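Speaker notes: Furnishing a shared room people want to sit in
Dadunton village hall, talk for the Flavville makers' evening
Geert Dierckx

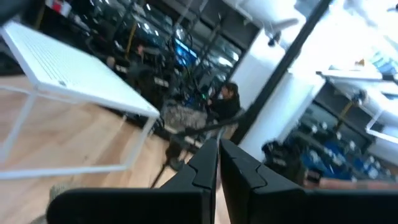
What is the first thing to buy for a shared room?
A table, and a light one. Get something two people can lift without a fuss, put it where the daylight falls, and let everything else gather near it over the next few weeks.

Opening (keep it short, they'll have just had coffee)

Say hello, thank Wouter Prins for the invitation and for lending me the pointer. Ask who has a room at work or at a club that people walk through but never stop in. Wait for hands. There are always hands!

I got into this because of the reading room at Javen. Lovely big place, decent heating, and for a whole winter people used it as a corridor. We spent £472 on it in November and by spring you had to come early to get a seat. I still get a bit giddy telling that story — don't rush it.

Tables

White tables are my weakness. A white top on a thin white frame takes up so little room to the eye that you can put it in a small space and still feel you can breathe. Glossy tops throw the light back up into people's faces, which I love on a grey morning. They also show every fingerprint and they glare if the sun is low, so turn the table a quarter before you give up and buy a blind.

Pass round the two sample tops here, gloss and matt. Let people tilt them under the ceiling lights. (Take them back before the break. Last time one went home with somebody.)

Height: mention that a work table and a chatting table are different animals. If you can only have one, go for work height and get the softness from the seats.

Soft things

This is my favourite bit, so watch the clock — 12 minutes at most.

A room with a wooden floor, big windows and hard white surfaces will ring like a swimming bath. Clap once to show them, this hall does it beautifully. Then put the rug down and clap again.

Anything fluffy, knitted or woolly helps. Poufs, fat cushions, a thick rug. Grey and beige are easy to live with next to pale wood, and they forgive a lot of biscuit crumbs. I bought a pouf at Van Leeuwen for £39 and it has been a footstool, a seat, a side table with a tray on it and, for one long afternoon, a goalpost.

Washing: check for a zip before you pay. Someone will ask about moths. Shake things out of doors once a month and don't store them in the cupboard under the stairs.

Screens and dark corners

A glowing screen pulls every eye in the room, even when it's only showing a menu. Put it at the back or side, or turn it off. Dark window frames and dark furniture are fine together at one end, but give that end a lamp.

One bright thing is plenty. At Javen it was a yellow coat stand and people still give directions by it.

Money slide

Up to £400 will do a small room if you already have chairs. Read out the Javen list only if they look interested, otherwise point to the handout.

Questions, then the chair swap. Ask Wouter to get the side doors open first, and remember the rug is mine.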